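Skelico Refurbishment Project
Progress report to the Wedeo Fund
Reporting period: second quarter
Date of report: 21/07/2021

4. Open day and demonstration

The grant agreement asks for one public demonstration during the second year. We held it in June at the Mumia site, in the main workshop. The morning was for partner organisations and the afternoon was open to anyone who had booked. We had 17 bookings for the morning and almost 500 people had read the event page by the time booking closed.

The work on show was the strip-down of used desktop computers with the robot arm, which is work package 3. Visitors were given a short talk on safety, then moved to the bench in small groups. We chose desktop towers for the day as they make up most of what comes in through the Tosh collection scheme, and the parts we most want to recover from them are the hard drive and the memory.

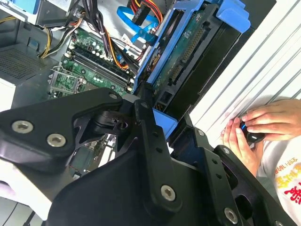

Each group stayed for one session and could put questions to the team throughout. Most of the questions were about cables. Visitors from the repair trade wanted to know how we deal with power and data leads that lie across the parts to be removed, as the routing differs from one model to the next. This is still our main technical problem. A lead that is easy for a person to push aside can take the arm several tries, and we told visitors so. The method we are testing is set out in section 5.

Drive bays with a coloured release tab were also discussed. They suit the gripper better than drives held in with screws, and two of the partners have offered to sort their stock by case type before sending it to us. We have accepted and will agree the details by the end of next quarter.

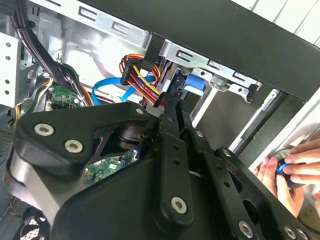 Work package 3: the gripper inside an open desktop case, with the drive bay and its blue tab behind.

Feedback forms were handed out at the end of both sessions. The main request was for longer at the bench and a shorter talk. Several people said that the labels on the display boards were too small to read from the back of a group. We will change both before the next event.

Costs for the day came in under budget. The underspend is on catering and we ask the Fund's permission to move it to the line for spare gripper parts. The figures are in Annex 2.

Outstanding from this section:
Feedback summary to be sent to all partners
Revised risk assessment for public sessions
Date for the second demonstration to be agreed with Wedeo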